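Teaching a two-handed robot to use a marker by remote control

This page covers how we record demonstrations of pen tasks with the Tedesco glove set. It assumes the arms are homed and the gloves are already paired. If they are not, do the pairing page first and come back.

1. Set the table

Lay the cloth and put the props out before anyone puts the gloves on. Keep the things the robot will work with at the near side and push everything else to the back. Leave the other props on the table. A policy trained on a bare table tends to go wrong as soon as a bottle turns up.

Write down the task in one line, in the words you want the robot to be given later. "Write on the board with the marker" is enough. Do not change the wording halfway through a batch.

2. Take up the start pose

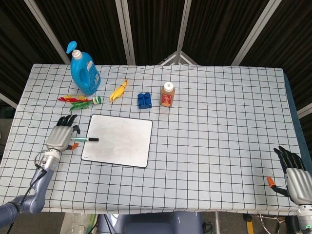 The start pose matters more than most new operators expect. Every recording in a batch should begin with the hands in much the same place, and the operator should hold still there before moving. For pen tasks we start with the marker already in the left hand, its black end over the left edge of the whiteboard, and the right hand resting open of the way on the other side of the cloth. A slight tilt of the board against the grid is fine. Change the angle a little between recordings so that the robot does not learn a single position.

3. Close the grip slowly

Operators who are used to their own hands squeeze too fast. The fingers lag behind the glove, so you see nothing happen, squeeze harder, and then the grip closes all at once. Bend your fingers in one slow movement and wait for the hand to catch up.

Bring the thumb in last. If the pen rolls in the grip, stop the recording and start again. Do not try to save it with the other hand unless the task is a two-handed one.

4. Move to the board

Move from the shoulder first, then the wrist. Come in from above and pause just short of the surface. Dineo Zulu, who trains our new operators, has them practise this pause without recording until it becomes dull.
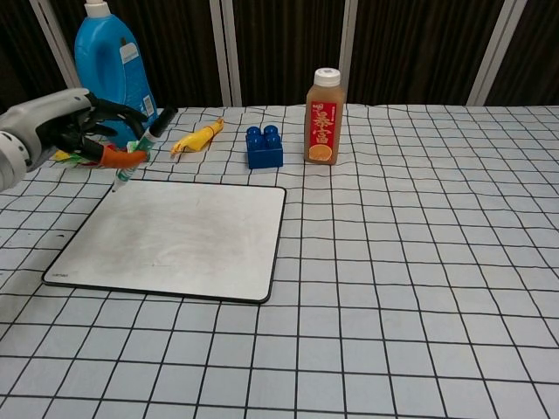
From the pause, lower the pen by turning the wrist and keep the forearm where it is. Watch the chest view for this part, as the head view is poor at showing small gaps. Keep strokes short. Long strokes pull the elbow out and the arm starts to hunt.

5. End the recording

Lift straight up, go back to the start pose, hold, and press the pedal. Mark the recording as good or bad at once - you will not remember later. Keep the bad ones in their own folder.

How many do you need?

We record 60 good ones per task. In April we tried stopping at 26 and the pen kept landing short of the board. Change operator after 3 batches, as tired arms give jerky recordings.

Related pages
Pairing the Tedesco gloves
Naming and sorting recordings in Dadader
Checking joint limits before a session

Kamix training notes, Oston. Page kept by Ottavio D'Amico. Last changed 25 June 2024. Back to top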